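Packing a Cut Sandwich for the Campus Lunch Counter

Student project report, Food Packaging Lab
Bezawit Bogale
Reading time: 2 min
Print this page | E-mail this page

1. Purpose

The campus counter sells cut sandwiches in film. The project compared two ways of wrapping a three-slice sandwich so that the layers stay in order and can be read through the wrap.

2. Method

Each sandwich had three slices of white bread and two fillings, one thin and one wide. It was wrapped tightly in clear film, with the loose film either folded flat under the base or gathered at the top. We packed 64 sandwiches, half each way, and kept them at 4 degrees C until the counter opened. Each was then stood upright with the cut face forward and scored for layer order and for how much of the filling could be seen.

The gathered wrap leaves a small crest of wrinkled film at the top, and the layers show as vertical stripes: a narrow green one, then a wider orange-red one with red squiggles along it. Bright glints on the film hide part of the lower half.

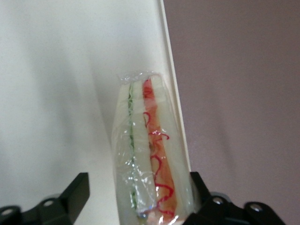
3. Results

Layer order held in both groups. The flat fold took about 30 seconds per sandwich; the gathered wrap was faster but used more film. Glare cost more points than any shift in the filling -- mostly on the lower part of the cut face, where the film wrinkled.

4. Limits

One film was used throughout (Virnell, clear). Shelf lighting was not varied. Scoring was done by one person, and no sandwich was scored twice.

5. Next step

Repeat with the Sidex film in August, under the counter lights.

Related reports
Jevomik tray lids: fit and leakage
Bread slice thickness and crushing
Chiriac paper wraps, first trial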